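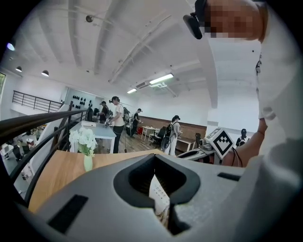

Handeo kit now open for two-week loans

Rurari has started lending out its Handeo hand-held gripper kit, and the first bookings can be made from 19/05/2022. Until now the kit was sold only as a full set of 17, which priced out most small teams. The loan version comes in sets of two grippers per person, with a headset for the wearer, and can be taken for two weeks at a time.

The idea behind the kit has not changed since the last version. A person holds a gripper in each hand and does an ordinary table job: picking up a bottle, moving a vase, sorting papers. The grippers record the motion, and the recording is used later to train a robot arm with the same kind of fingers. No robot is needed in the room while the recording goes on.

We spent three sessions with the kit upstairs at Tokwood. Setup is simple once the headset has been adjusted, and that part takes the longest. Each gripper carries a square printed marker on top, and the software needs a clear view of it. Long sleeves can be a problem if they slide forward over the marker. The printed guide mentions this on page 2, but it should be on the quick-start card.

The cable is the weak point. It runs from the gripper back along the arm, and on wide reaches it pulls at the wrist. Janka Jelínek taped hers at the elbow and had no more trouble. Rurari says clips will be included with loan sets from June.

The rubber finger pads close in a V shape and hold small, light things well. We had more trouble with flat items. A single sheet of paper lying on the table took several tries, and we gave up on coins. If your work is mostly cups, bottles and boxes, the standard pads will do. Softer pads can be ordered separately, though we have not tried them.

Recordings are sent to Nouri, the company's own storage service, and can be downloaded again as plain files. Our longest session produced 101 clips. Of those, 17 were rejected by the automatic check, mostly for a hidden marker. You can override the check by hand, clip by clip. There is no way yet to do it for a whole session at once, and we would like to see that added. 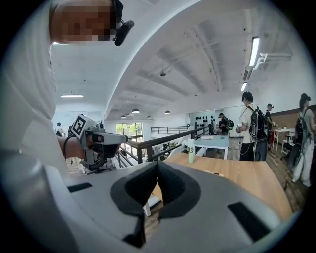
Kianoush Ranjbar wrote to us after trying the same kit and was less patient with it, saying that the grippers themselves were fine but that two weeks is too short a loan for a group that has never recorded before, and that the first 3 days went to training people to move at a steady speed. A four-week option would get a yes from that team, the note went on, even at double the fee.

We put the question to Rurari. Homa Zarei answered that longer loans are being looked at, but only after the first round of sets has come back and been checked. For now a loan can be renewed once if no one else is waiting.

Loan requests go through the Handeo page. Say how many people will be recording and whether any of them wear glasses, as the headset has a different face pad for that. Return shipping is paid by the borrower.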